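Filed under: List archive > Walks and Paths

Sofia Chrysikopoulos wrote:
> Has anyone done the Mutummont ridge path since the bridge
> was mended? Thinking of September, with my sister, who
> hates ladders.

Hello Sofia, and hello all,

Yes! I went over it last month and I'm still grinning. The new bridge is lovely and solid, and the bilberries past Brorkulska were so thick I came home with purple knees (and a purple hat, don't ask). There are still two ladders, I'm afraid, but both are short, and your sister can dodge them by taking the sheep track on the left. It adds 239 metres by my reckoning, all grass!

1. Getting there. Take the early bus to Söderlund and sit on the right for the lake. The 7.40 was nearly empty.

2. Food. The bakery opens at eight. Get the cardamom loaf, and get two.

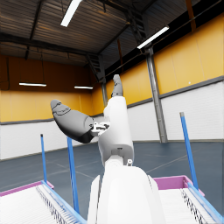
3. Maps. Sheet 3621 is the one you want. The older one still shows the path going through the farmyard, and the dog there has views on that.

Do write and tell us how you get on, I'd love to know if the Grumano hut has its stove back!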